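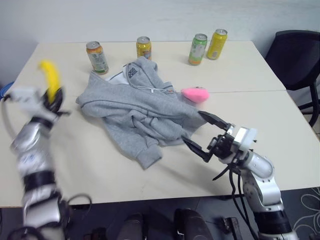 How to Run a Messy Table Test on a Two-Arm Robot

I get letters every month from readers of the Rustuma pages asking whether a robot can clear up after a family yet, and my answer is always the same: put a messy table in front of one and find out! It's a lovely way to spend an afternoon, it costs next to nothing beyond the arms themselves, and you'll learn more from a single sweatshirt than from a whole evening of promotional videos (I've sat through plenty of those too).

What follows is the way Janelle Gatchalian and I have been running it since March. Change whatever you like, but write your changes down.

What you'll need

A light-colored table with room on all sides of the pile
A hooded sweatshirt, ideally one with a zipper and drawstrings
A few full beverage cans
A toy fruit or two, something soft and something long
A notebook, and a timer you can set for 300 seconds

Step 1. Make an honest mess

Drop the sweatshirt from chest height and leave it where it lands. I know how tempting it is to straighten a sleeve or flip the hood over, and I still catch myself reaching for it, but a garment that has been arranged is half folded already and you'll be giving the robot a present. Stand the cans along the back of the table, with a couple of them close together, and let the fruit touch the cloth or sit right on top of it. Touching is what makes the sorting hard. A banana on its own in the open is a much friendlier thing to pick up than one lying in the wrinkles of a hood.

Step 2. Decide what "done" means before you start

Ours reads: fruit in the bin, cans still standing, sweatshirt folded with the sleeves inside. Yours might be gentler. If you only want the sweatshirt moved to a chair, that's a perfectly good chore and I'd begin there. Write it at the top of the page, so that you won't be bargaining with yourself at the end of the afternoon.

Step 3. Let it take the fruit first

Small solid things are where today's arms do best, and it's nice to start with a success. Keep your hands away from the table and note each grab, each miss and each time a can gets bumped. If the gripper brings up cloth along with the fruit, that counts as a miss in our book, however sweetly it recovers afterward.

Step 4. Now the cloth

Here you'll want patience and probably a cup of coffee. Gray fabric folded over gray fabric gives a camera very little to go on, and a pinch that looks fine from above may have caught one layer, or both, or a bit of lining that nobody wanted.

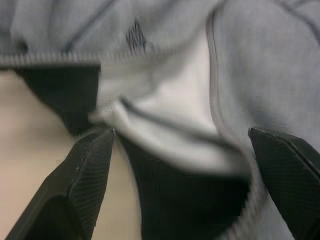 Watch for the layers, then, and try to write down which one the fingers have hold of before the arm lifts. Seams and ribbed edges are worth a separate note, as they're thicker and the grip tends to hold there. Nassoro Muriithi, who wrote to us after trying this at home, puts his wrist video next to his overhead video and goes through them together, and I've started doing it too. Slow going, but oh, the things you spot!

Step 5. Stop on time and score it

When the timer goes, stop, even if the second sleeve is nearly in. We give 2 points for a finished item and 1 for something that ended up in the right general place. Then mess it all up again and do another run.

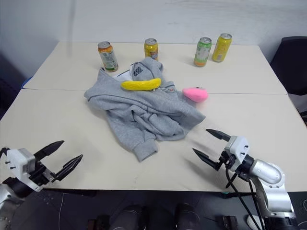
You'll want a good many runs before you trust your numbers. We have 182 in the notebook now, and the early pages look nothing like the later ones, partly from better settings and partly from our learning to drop a sweatshirt without helping.

So, can it do the chore?

For fruit and cans, I'd say yes, with someone in the room. For the sweatshirt, I'd say sometimes, and slowly enough that you could have folded the rest of the basket yourself. I'm still very fond of watching it try. If you run the test on your own table, do send me your score sheet, and please tell me what kind of sweatshirt you used, with or without a zipper.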